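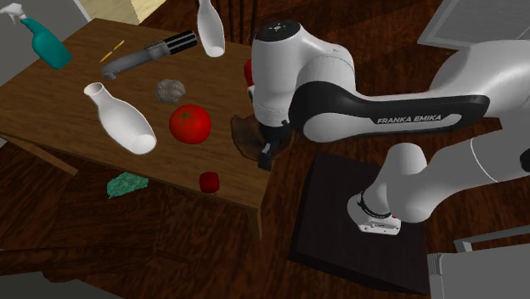 What did our group want to learn at the open day? We wanted to see how much a robot can practise in simulation before anyone tries it on real equipment.

We visited the Prallow lab at Bernville in May. Reinhold Meinecke ran the demonstration on a big screen and took questions for 70 minutes. He said the grasping program had been through 2,359 practice runs. Our notes on the hand are in part two.
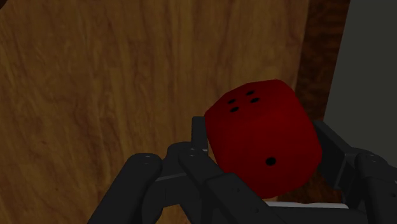

Figure 2. Simulated hand holding a red die.

Nearly 88 people came. We would have liked more time at the keyboard.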